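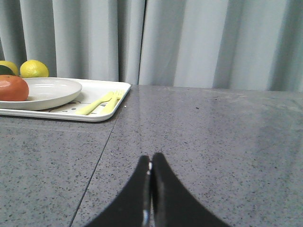
# Quiénes somos

En Flundenitz enseñamos a manejar criptomonedas sin miedo y sin prisas. ¡Nos encanta este tema y se nos nota! Damos talleres de monederos, claves y copias de seguridad en grupos de 30 personas como máximo, y ya han pasado por las aulas 1000 alumnos.
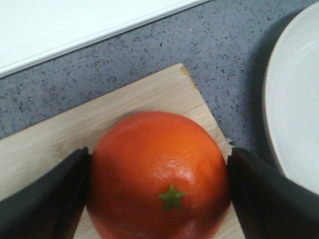 ## Lo que se aprende

- Crear un monedero propio y recuperarlo desde cero (se practica tres veces, con saldo de prueba).
- Leer una transacción en la cadena de bloques, comisiones incluidas.
- Preparar un plan de acceso para la familia o los socios: lo llamamos cuaderno Hastach y tiene 73 páginas.

El taller que más preguntas levanta es el de custodia, sobre todo cuando llegamos a qué pasa si una plataforma cierra.

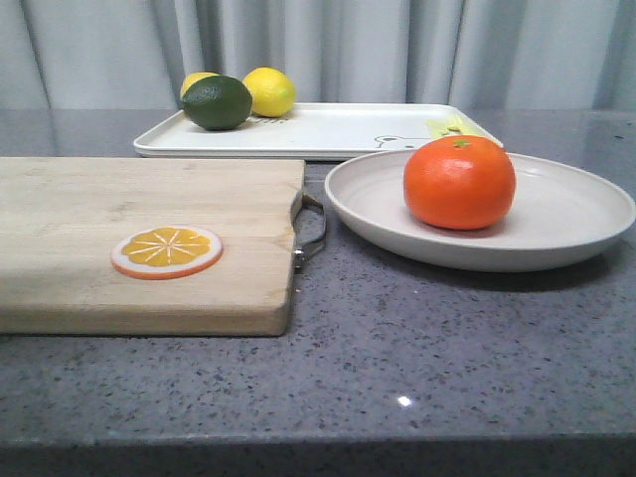
Ivone Tavares nos escribió que llevaba años con la frase de recuperación guardada en el correo y que la misma tarde del curso la pasó a papel, «por duplicado y en dos casas».

No vendemos monedas ni recomendamos ninguna. El próximo grupo, en la sede de Bielecka, empieza en mayo, ¡y ya estamos preparando material nuevo!
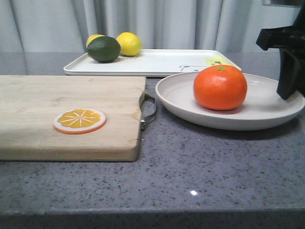 *Flundenitz, talleres de custodia digital*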